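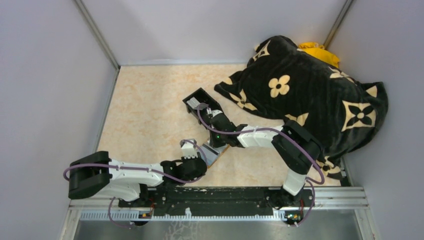 Tuesday, pm

Dye bath 3, Plinia batch. Cotton swatches, scoured last week, mordanted overnight in alum. Pot up to temp by 1:15, swatches in at 1:20. Color came up fast – too fast? Last batch took most of an hour to get to that depth.

Weights: 424 g dry fiber total, 288 g in the main pot, rest held back for the iron dip. Wrote the wrong number on the lid first, crossed it out, ignore the lid.

pH drifting again. 6.5 at start, forgot to write the middle one, end reading looked low but the strips are old. Need new strips. Nelli says use the meter, meter needs calibrating, buffer is in the other fridge.

Pulled swatches at 2:10. 29 pieces in, 29 out. Four have the streaky edge same as batch 2, all from the Bagheri cloth. Konda cloth fine, even all the way across. So it's probably the cloth and not my stirring. Maybe sizing left in it? Scour that one twice next time, with more soda ash, and keep one piece single-scoured to compare.

Iron dip: 12 swatches, two minutes each. Went from rust-pink to a kind of slate. Nice. Much darker than the sample card from August. Nelli Lahtinen wants to know if it holds in the wash before we promise anything to Timus, fair enough. They asked for the gray on napkins so it will get washed a lot.

Rinse took forever. Water still running pink at the fifth change, clear-ish at the seventh. Left the streaky ones in the sink overnigth with plain water, label is on the tap.

To do
– wash test, 5 cycles, half with the mild soap, half with the regular stuff
– light test, tape strips to the south window, cover half of each
– order alum, down to the last bag
– ask Bagheri what they finish the cloth with, they never answered teh first email
– relabel jar 6, it says madder and it isn't

Exhaust bath saved in the blue bucket. Don't dump it, want to try wool in it.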